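About Stutidbridge

Who we are

Stutidbridge is a membership association for the people who make, blend, bottle and sell cleaning products on a small or middling scale. Soap makers, floor care blenders, laundry powder packers, the family firm that has sold the same drain opener to the same hardware stores since before anyone had a fax machine. If you mix it, fill it or put a label on it, and you don't have a whole floor of lawyers and chemists to call on, then you are very likely the kind of company we had in mind when we started.

We have 600 member companies today, and six people on staff. That means when you call us you will probably get somebody who has talked to you before, and if you don't, you'll get somebody who sits within shouting distance of that person. We like it that way and plan to keep it so for as long as the phones will let us.

How we got started

Our founding director, Macario Varela, spent the first half of his working life in the label trade. He printed labels for cleaning products, and he used to get the same phone call over and over from his customers. Does this word have to go on the front? How big does the warning have to be? Can I say "natural" if the scent is from an orange but nothing else is? He was a printer, and he would tell them so, and then he would spend his lunch hour looking it up anyway.

After a while the lunch hours got out of hand. Macario started mailing out a sheet of answers to his customers, and then the customers' friends wanted it, and then a few of them asked if they could chip in for the postage. The sheet became a newsletter, the newsletter became a yearly meeting in a borrowed church hall, and the meeting became Stutidbridge. That was 23 years ago. We still send the newsletter, and Macario still writes the front page, usually the night before it goes out, and usually a good bit longer than the space we gave him.

What we do for members

The largest part of our day is answering questions. Vandana Tyagi heads our technical desk, and she and her colleague look after everything to do with formulas, safety sheets, storage and labels. Members send in a draft label or a safety sheet and get it back with notes in plain language. We don't replace your lawyer, and we will say so when a question has gone past what we can help with, but a great many questions never need to get that far. A second pair of eyes from someone who knows the trade can save you a reprint, and reprints are expensive (Macario would like it known that he says this as a former printer, against his own old interests).

Then there is our outreach work, which belongs to Salamatu Gbeho. Salamatu came to us from a school district, where she ran the supply program for the custodial crews, and she has a way of talking about cleaning that makes people sit up and listen. She runs our Kutwood program, which brings short classes on safe product use to school staff, nursing homes, restaurants and anyone else with a mop closet and a crew that changes often. Kutwood covers how to read a label, how to measure a concentrate, what should never share a bucket with bleach, and where to keep things so that little hands can't reach them. More than 2,000 people have sat through a Kutwood class so far, and quite a few have written to us afterward to ask for the handout in another language. We have it in several now and are always glad of help with more.

Lorne Poirier handles government affairs, meaning he reads the long documents so that our members don't have to. When a state proposes a new rule on ingredients or packaging, Lorne writes up what it says, who it would touch and when, and he sends it around with his own opinions kept carefully at the bottom. If members want to comment, he helps them put it in writing. He has sat in a lot of hearing rooms over the years and will tell you which ones have decent coffee.

And Bláthnaid Keane is our membership and communications director. She answers reporters, keeps the website from falling over, plans the annual meeting and edits the newsletter with what Macario calls a heavy hand and the rest of us call a needed one. If you have ever had a friendly note from us on the anniversary of your joining, that was Bláthnaid.

The Sedar Fund

Some years ago a longtime member left us a gift to be used for training young people in the trade. We set up the Sedar Fund with it, and each year it pays for a handful of workers at member companies to take an evening course in chemistry, packaging or bookkeeping — whatever it is they need to move up a step. There is a short form and a conversation with Vandana, and that's the whole of it. We've kept the paperwork light on purpose. Most of our applicants work full shifts, many have families at home, and we'd sooner they spent the time on the course. 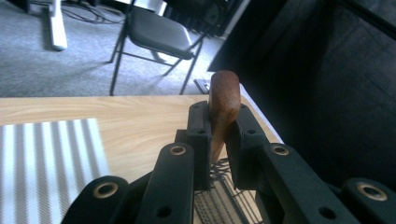 Recipients have gone on to run filling lines, open their own shops and, in one case that still pleases us very much, to come back and teach a session at the annual meeting. Applications for the coming year are open through the end of December, and your employer has to be a member in good standing when you apply, though you don't need to have been there for any set length of time.

What we believe about clean

We think a clean building is a kindness to the people in it. We think the folks who do the cleaning deserve products that work, directions they can follow and a label they can read without holding it up to the window. And we think small makers have a real place in all this, because they tend to know their customers by name and they hear about it quickly when something isn't right.

We don't test or certify products, and we don't recommend one member's goods over another's, so please don't be offended when you call to ask which floor wax is best and we change the subject. We each have our favorites at home and have agreed to keep quiet about them.

Joining us

Any company that makes, packs or distributes cleaning products can apply. Dues go by the size of the company, and the smallest firms pay the least. You'll get the newsletter, the use of the technical desk, Lorne's write-ups, a lower rate at the annual meeting and a seat in the Güneş group if you are in your first few years of business. Güneş is our circle for new makers, named by its first members, and it meets by phone once a month to talk through whatever is on people's minds. Lately that has been freight costs and leaky trigger sprayers.

Write to Bláthnaid through the contact form, or call the office and ask for her. If you're not sure whether your company fits, call anyway and tell us what you make. We enjoy hearing about it.

Page last updated 2024-12-13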